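Avaliação: bancada de dois braços Zelton, comprada à Dierckx

Notas rápidas de quem teve de defender a compra. Orçamento fechado em novembro, pouco tempo para comparar. A tarefa de teste foi frascos pequenos e caixa de plástico, mais nada.

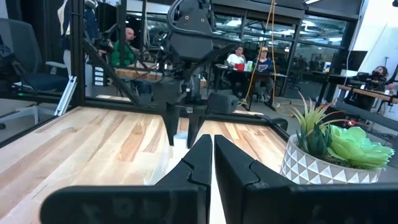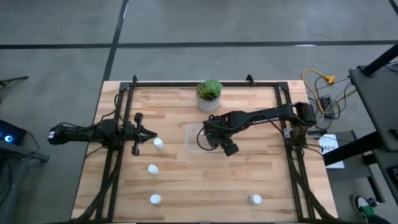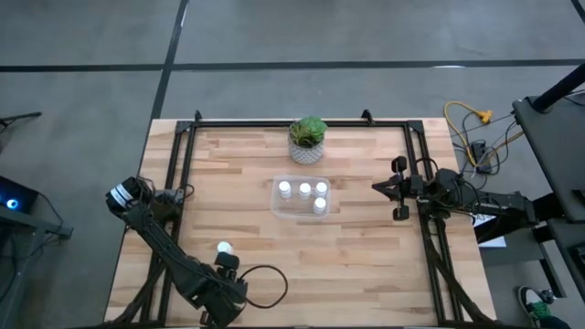
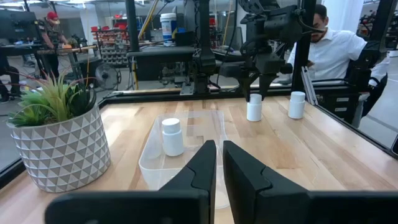 Bancada Zelton, dois braços pretos com pinças de dois dedos, tampo de madeira clara.

Preço. A Dandevik era mais barata no papel mas cobrava os dedos à parte, e a montagem também. A Dierckx meteu tudo na mesma fatura. Portes: 80 euros. Curso de arranque: 600, dispensável se já houver alguem na casa que saiba calibrar.

Estrutura: perfil de alumínio preto, rígida. Dá para aparafusar suportes onde se quiser. Bom.

Pinças. Simples, dedos angulosos, chegam para frascos. Para peças moles não sei, não testámos. Pedir um par de dedos suplente logo na primeira encomenda, o segundo envio demorou quase 15 dias.

Cabos: ponto fraco. Muitos, e correm ao longo dos braços e das calhas. Contar com 100 euros para abraçadeiras, calha e extensões, que não vêm no orçamento de ninguém. Reservar também chão livre á volta, a mesa sozinha engana.

Manual só em inglês. Suporte da Dierckx respondeu sempre, o Ward Lambrechts sabe do que fala.

Comprava outra vez? Sim, uma. Para a segunda bancada pedia primeiro proposta à Fendelgate, e negociava o curso.

Contacto: pelo formulário do site | © 2020 Todos os direitos reservados | Voltar ao topo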